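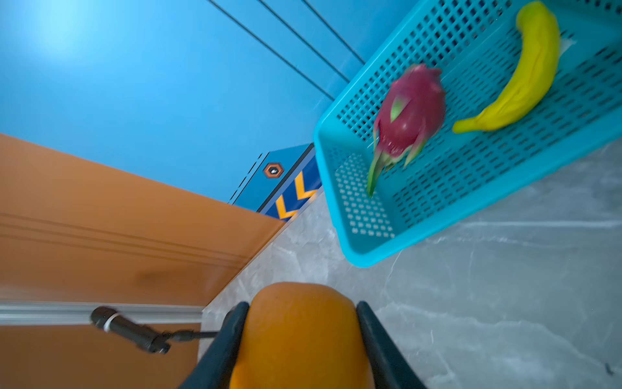
Best way to keep oranges through winter?

I came home with a whole box of navels, 374 of them if the label is right, and I'm thrilled - but there are only two of us! We have a cool back porch and half a fridge. How long will they last, and should I wash them first? I'd love to still be eating them in March.

Posted by Kilinus

Don't wash them until you're ready to eat. Damp skins go moldy so fast! Sort them tonight: anything soft or nicked gets juiced, and the firm ones go in the fridge drawer or out on the porch in single layers. Mine keep for weeks that way. March is a stretch, so freeze the juice in ice cube trays and you'll have sunshine on tap. I did 80 cubes last year and loved every one.

Posted by Vernon Lapointe
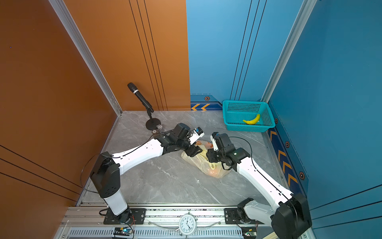
Ilach says to skip sealed plastic bags for long storage, as the moisture gets trapped and one bad orange takes its neighbors with it. Mesh or an open crate is much better. Also, marmalade!! Twenty oranges make a good big batch, and you can dry the peel from the rest on a rack and grind it for cakes - it smells amazing. Check the crate every few days and pull out anything fuzzy.

Posted by Tukham

just eat them lol. or give some to the neighbors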